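Prilura Work Tables: Care and Cleaning Questions

Answers to the questions we get most often about the white tabletops in the shared workroom and in members' homes. 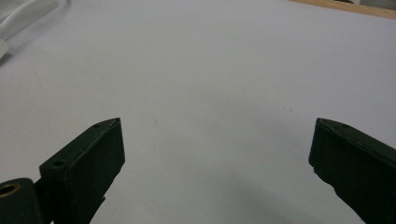 White tabletop with a few faint marks and smudges.

What should I use for everyday cleaning?
Warm water, a drop of dish soap and a soft cloth. Wipe in long strokes from one side to the other, then go over it again with a clean damp cloth to lift the soap. Dry with a towel. Soap left behind leaves a dull film that picks up fingerprints.

The top looks slightly gray or lavender in places. Is it stained?
Usually not. A matte white surface takes on the color of the light and of whatever is near it. Move the lamp, or look at the same spot in daylight. If the patch moves or goes away, it was a shadow. If it stays put, treat it as a smudge.

How do I get rid of smudges?
Try soap and water first. If that doesn't do it, put a little rubbing alcohol on a cloth and wipe gently. Don't pour it on the table. Greasy marks may need a second pass.

There is a tiny dark speck that won't wipe off. What now?
Run a fingernail over it. If you feel a bump, it is probably dried glue or paint, and a plastic scraper held flat will take it off. If you feel a dip, it is a nick in the surface and cleaning won't help. Leave small nicks alone. For anything you can catch a nail in, write to Wilma Maes and she will tell you whether it can be filled.

Can I use a melamine sponge?
We don't recommend it. It works like very fine sandpaper and leaves shiny spots on a matte finish — they are easy to see from an angle, and they are permanent. The same goes for scouring powder and steel wool.

Which cleaner do you sell?
Grudolness surface soap, in the 14-ounce bottle. The part number is 805. Ordinary dish soap is fine too.

Do I need a mat?
For cutting, yes. For writing, sorting or light assembly, no. Put a mat or a folded towel under metal tools if they are going to be dragged across the top. Rubber feet can leave marks if they sit in one place for months, so shift heavy items now and then.

Can I put a hot pan or a glue gun on it?
No. Use a trivet or a silicone pad.

Can the top be replaced?
Yes. Tops are held on with screws from underneath and come off without taking the legs apart. Cor Van den Broek handles orders for replacements. The next batch arrives in October — please have your requests in before then.

Does the same advice apply to Trummer benches?
Only the soap and water part. Trummer tops have an oiled finish, and alcohol will strip it.

Page updated September 6, 2024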